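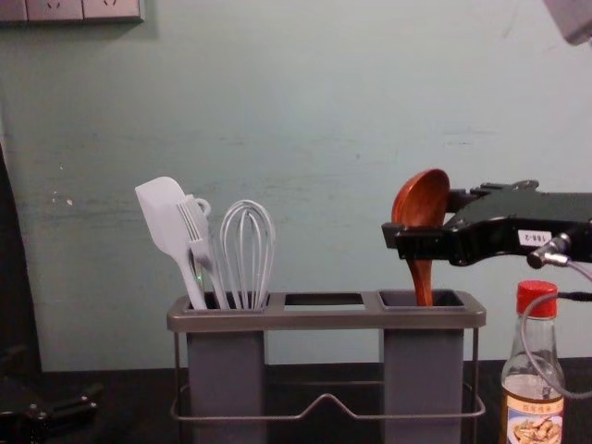 When I met Treasa Mac Suibhne, she had just finished a long argument on the telephone with her editor about whether a ghost can be hungry. She says yes. The editor, Aoife Hennessy, says that it depends on the throat.

"If you have no throat, where does the soup go?" Mac Suibhne said, putting the telephone away. "She asks me such things every week. It is very annoying and the stories become better from it."

Her comic ghost serial, Clanden, has now 22 episodes, and the first book collecting them comes out from the small press Firnach on 23rd July. It takes place in 2033, in an apartment building where the dead have received the legal right to stay in their homes, but must share them with whoever pays the rent. The main character, a drowned piano tuner with the name Ó Gríofa, lives in the kitchen of a young couple and has opinions about everything they cook.

I asked her why she chose a year so near to ours. Most ghost stories that I know prefer candles and fog.

"I wanted ghosts who fill in forms," she said. "In an old castle the ghost is the owner, more or less. He can walk where he likes. In my building he must give notice before he goes through a wall, and there is a fee if the wall belongs to a neighbor. I find this more frightening, personally."

She did not begin as a writer of funny things. Her first attempts were serious horror, and she still has them in a box. She read me one sentence from memory, about a moon "like a wound in the milk of heaven," and then asked me to forget it. I have not managed this.

The change came when she read one of these stories to a small audience in June, some years ago. In the middle of the worst part, where the dead sailor comes up the stairs, a man in the second row started to laugh. The sailor had been described as wet so many times, he explained to her afterwards, that he could think only of the carpet.

"I was offended for two days. Then I wrote the story again and put the carpet in it. The wife comes out, she does not scream, she says, 'Not on the carpet.' This was the first page of Clanden. The sailor became a piano tuner later, when I understood that I know nothing about ships."

Each episode has 3000 words, a limit she gave herself. I wondered if this is not too strict for a serial, where some weeks must have more to tell than others. She thought about it for quite a long time.

"It is strict, yes. The funeral episode wanted to be double. I cut a whole aunt. But when a joke has too much room around it, it lies down and sleeps. And readers know now how long the tea will last."

The drawings in the book are by Masaru Nakajima, whom she has never met in person. They had a disagreement about feet. Nakajima wanted to leave the ghosts without them, as in many old Japanese pictures, and Mac Suibhne had already written a chapter about shoes. In the end the ghosts have feet only on the pages where somebody mentions them. I looked through the proofs to check this and it is correct, with one exception in the elevator episode, which she asked me not to reveal.

A second book is planned, and for this one she wants to leave the building. Ó Gríofa will travel to Jistano, an invented seaside town where the ghosts go on vacation and complain that the living are making noise at night. She has written two episodes and thrown one away.

"It was too kind," she said. "Everybody was nice to each other on the beach. A ghost story needs at least one person who will not forgive, even if it is only about a towel."

And the question of the soup? She told me it is still open. For the moment Ó Gríofa smells it, sighs, and says that it needs salt.

Comments

Tadhg Breathnach
I was at that reading and I can confirm the sailor was extremely wet. Looking forward to the book.

Annatjie Gumede
Will the funeral episode have the aunt back in the print version? Please say yes.

pianolid
The fee for the neighbor's wall is my favorite running joke in the whole thing. My own landlord would do this.

Annatjie Gumede
Mine too, and he would keep the deposit.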